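Fresh Produce Retail, Unit 4: Crates, Displays and Baskets
Course handout, revised 27th May

Read this before the practical. You will need the stock sheet from Unit 3 and a pen. The exercises at the end are to be handed in with your April display plan.

4.1 Crates on the shop floor

Most small greengrocers show loose vegetables in the crate. It saves a handling step, and each handling step bruises something. Slatted wood is still common. Air moves through the gaps and loose soil drops out, so the floor underneath has to be swept more often than under solid bins.

One kind of vegetable goes in each crate. Mixed crates are slow to check and customers put things back in the wrong place. A crate should look well filled without being heaped so high that the top layer rolls off when someone takes a potato from the front. Large items such as Chinese leaf (also sold as napa cabbage) are laid lengthwise and never stacked more than 2 deep, as the leafy end crushes easily.

Potatoes and onions keep better apart. On a display that turns over every day it matters less and they may share a stand, but in the back store they go on separate racks. Potatoes also need to be kept out of strong light once the shop is shut. A cloth over the crate is enough.
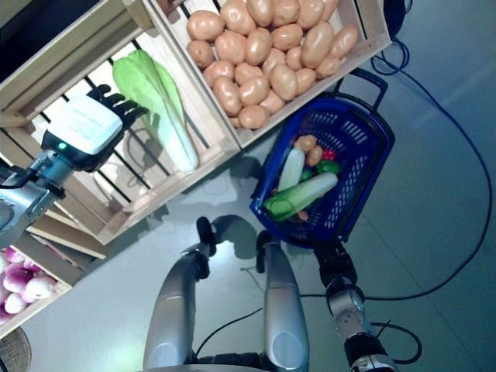 How often should a potato crate be turned over?
Once a day on a busy stand, before opening. Tip the old stock into a clean crate, fill the bottom of the display crate with the new delivery, and put the old stock back on top. Anything green, soft or sprouting comes out at this point and is written on the waste line of the stock sheet.

4.2 Checking vegetables by hand

Napa cabbage: press the base with the thumb. It should be firm. Brown edges on the outer leaves can be trimmed, but brown at the base means the head goes to waste.

Red onions: the skin should be dry and the neck tight. A loose outer skin is no fault. Clear it out of the crate, as it makes the stock look old.

Potatoes: a few small dark marks on the skin are acceptable. Cuts are not. A medium potato weighs about 200 g, which is the figure to use when a customer asks for them by number and you have to estimate before weighing.

4.3 Worked example: the Vaher order

Vaher is the corner shop used in all the examples in this course. It buys from two suppliers, Prudov for roots and onions and Helitz for leaves. A delivery note from Prudov gives potatoes at 2075 g for a sample bag. The bag is marked 2 kg. The extra 75 g is normal and allows for soil and drying. If the sample is under the marked weight, the whole batch is weighed and the supplier is told the same day.

Small orders made up for collection should come to no more than 600 g of leaf per basket. Past that, the leaves at the bottom are flattened.

4.4 Shopping baskets

Plastic baskets with openings in the sides are light and easy to wash. They are kept near the crates, low enough to reach, and clear of the walkway. At Vaher they are checked at closing time for things left behind, such as receipts, wrappings and single items that a customer changed their mind about. Found produce is inspected before it goes back on display.

When packing a basket for a customer, put heavy and hard items in first. Soft or wrapped goods go on top.

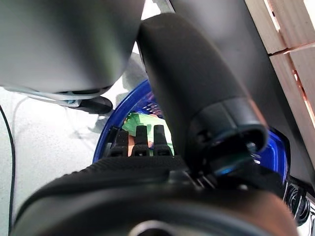
What is the right way to clean a plastic basket?
Wash it in warm water with a little detergent, using a brush on the slots, then rinse and leave it upside down to drain. Plerkel racks are used for this in the training room. Do not stack baskets until they are dry.

4.5 Exercises

1. Draw a stand for five kinds of vegetable, using two tiers. Mark which crates are refilled first.
2. A sample bag marked 2 kg weighs 1960 g. Write the note you would send to Prudov.
3. List the order in which you would pack potatoes, onions, a head of napa cabbage and a bunch of herbs.

Reading for Unit 5: the section on cold storage, up to the temperature table.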